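How Does a Hospital Go Shopping for a Robot?

Say your town's hospital wants a robot that can help doctors sew people up. Where do you even get one? There's no robot aisle at the store! 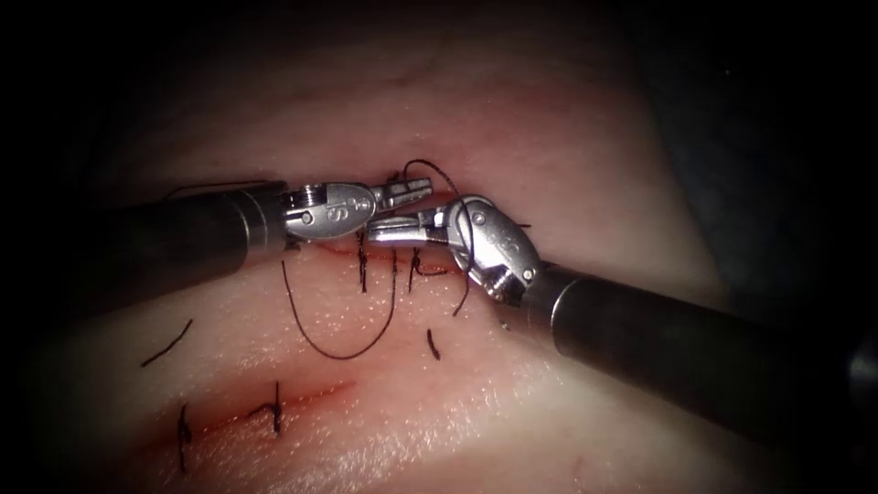

A surgical robot doesn't think up its own operation. In the kind we're talking about, a surgeon sits at a set of controls and moves her hands, and the robot's long, skinny arms move too. At the ends are tiny metal jaws that can hold a needle or pull a thread. Very cool, and also a very big thing to buy, so the grown-ups at a hospital have to make a plan first. (That plan has a name: a budget. If you've ever saved up for a bike, you've made one.)

Kerubo Mfaume plans equipment for Pendport Children's Hospital. The first thing she does is ask the surgeons a question: "What do you need it to do?" A robot for sewing small cuts needs different tools from a robot for fixing a knee.

Next she measures. Will it fit through the door? Is the floor strong enough? Is there a plug nearby? Once, at her old job, a machine arrived and the elevator was too small. Everybody had to wait until April while the builders made a new way in!

Then comes the money part, and it's sneakier than you'd think. The robot has a price, but so do all the things that go with it. Think of a printer at home. You buy it one time, and then you keep buying ink. A robot's ink is its tools. At Pendport, each tool can be used for 15 operations and then it has to be replaced. The hospital hopes to do 80 operations in the first year. Can you work out how many tools it would need if every operation used just one? (You'll need to round up. You can't buy a third of a tool!)

Did you get six? Nice work. Most operations use two or more at once, though, so Kerubo's real number is bigger.

She also saves money for practice. Surgeons need lots of it before they help a real patient, and they can do it on soft pads that feel a bit like skin. They make a stitch, tie a knot, and do it again. Kausar Lashari, a surgeon at Pendport, has practiced for more than 40 hours and says her first knots looked like spaghetti. Pads and thread get used up, so they go on the shopping list too.

Last of all, there are repairs. Robots need checkups, the same as you do!

Try it yourself: pick a machine you'd love for your school, maybe a popcorn maker. Write down its price. Now write down everything else you'd have to buy to keep it going for a year. Which number is bigger?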